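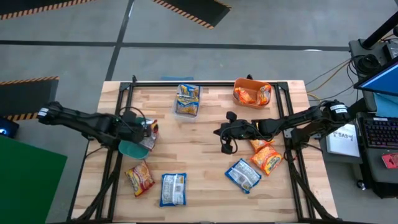
Sorting snack bags by colour on a small table
Posted by basex246

I have a clear container, an orange one and a teal one. How should I split the bags?
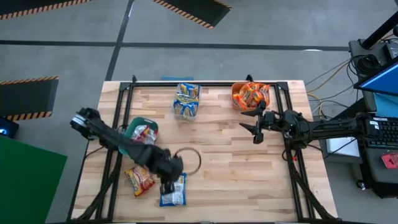 Plumwood
By wrapper colour. Orange packets go in orange, blue and yellow stand upright in the clear one -- they stay readable that way.

soretti_2
Noodles are the awkward part. Flat packs

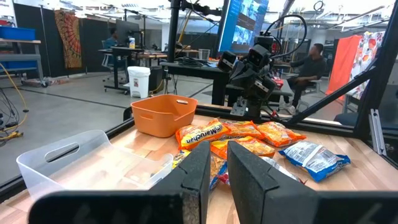

need a container with straight sides. Keep the Maruchan together.

Crisps go in last, on top,
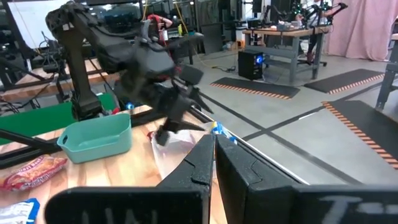

or they get crushed. Mine are capped at 2 layers.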